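Looking after paperbacks at home

Most damage to paperbacks comes from heat, damp and poor shelving. Keep shelves away from radiators and outside walls. Leave a gap of 13 mm behind the books so that air can move. 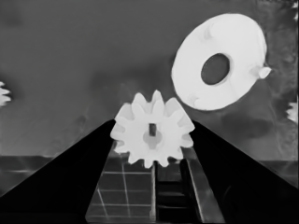
Stand books upright and support the end of each row. Thrillers and other thick paperbacks lean badly, and a leaning spine sets that way within a few months. Very large volumes should lie flat, no more than three high.

Room temperature should stay below 19 degrees. Lofts fail this test every August. 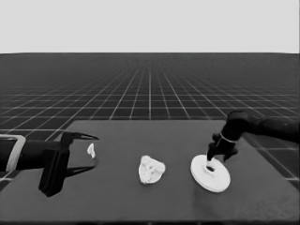

CLEANING AND REPAIRS

Dust the top edge with a soft, dry brush, working from the spine outwards. Hold the book firmly shut. Do not use polish or a damp cloth on uncoated covers.

For a loose page, run a thin line of PVA along the inner edge with a cocktail stick. Slide the page in, close the book and put waxed paper on either side of it.

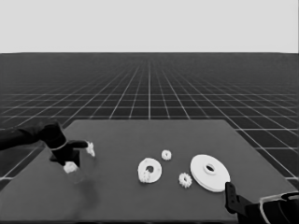
Leave it under a weight overnight. Ordinary sticky tape yellows and should be kept off the paper altogether.

Musty books can be shut in a lidded box with an open tub of bicarbonate of soda. Check after a week and change the powder if the smell remains.

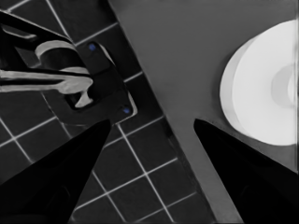
Gripper fingers, open

Page by Menaka Begum, Prillville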